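Lecture 6. Collecting examples for a manipulation policy

Course notes, Moltby autumn group. Written by Renji Hirose, with corrections from Chie Imai. Last changed 2021-03-05.

6.1 Where we are

In the previous lecture we supposed that the data set was given. Today we speak about how it is made. In my experience students spend much time on the network and little time on the examples, and then they are surprised by the result. Please read sections 6.2 and 6.3 before you come to the laboratory.

We call one example an episode. An episode begins when the operator gives the start signal and ends when the object is released in its place, or when the operator gives up. During this time we store the wrist camera, the joint positions and the opening of the gripper. The command of the operator is stored too, and it is not always equal to the motion of the arm — please keep these two apart in your code.

6.2 The cable sorting task

The Clovby set has 1647 episodes, recorded by Tatsuya Noguchi and Itsuki Ebihara. The robot must take a cable bundle from a plastic tray and carry it to another place. For rigid blocks this would be an easy task. A cable has no fixed shape, so the same bundle looks different each time it is put down, and the free ends can catch on the rim of the tray.

The operators were told to grip near the place where the wires come together. A grip on a single wire was permitted, but it must receive the label "partial". In the first version of the set this label did not exist, and 740 episodes had to be looked at again by hand.

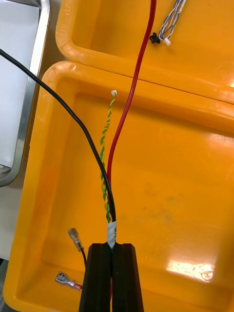 Figure 6.1. Wrist camera view, cable sorting task. The fingers are closed just below the white tape; several wires lead out of the grip over the orange-yellow tray.

Consider what a policy can learn from such a view. The fingers always stand in the same part of the image, since the camera moves together with the gripper. This is useful for judging the last centimetres of the approach. On the other hand, the fingers hide what is between them. In Figure 6.1 a short piece of red wire goes behind the left finger, and from the image alone we cannot say where it continues. For this reason the gripper opening should be given to the network as a separate input.

Look also at the floor of the tray, where the ceiling light makes a bright reflection. If all episodes are recorded under one lamp, the policy may use the reflection as a landmark. We ask you to change the lighting between sessions and to write down each change.

6.3 Rules for the operator

Change the position of the bundle before every episode.
Do not correct the cables with your hand after the start signal.
If the grip fails, try again in the same episode. Recoveries are valuable and must be kept.
Do not delete an episode yourself. Mark it and write one sentence about the reason.
Stop when you are tired. Slow, uncertain motions will be learned like all others.

The third rule caused some discussion. Ryota Ichikawa preferred to cut the failed attempt out, and for the Morikawa set this was done. The policy trained on it worked well until the first missed grip, and after that it stayed above the tray and did not move. I do not claim that the cutting was the only cause, but we keep the attempts now.

6.4 Exercise

Work in groups of 2. Record a short session with one bundle, then exchange your episodes with another group and label theirs without speaking to them. Compare the labels. Where they are different, decide if the rule was unclear or if the image did not show enough, and bring one case of each kind to the next lecture.

Reading: the operator manual, chapter on start and stop signals. The paper version is on the shelf in the Grarkton room.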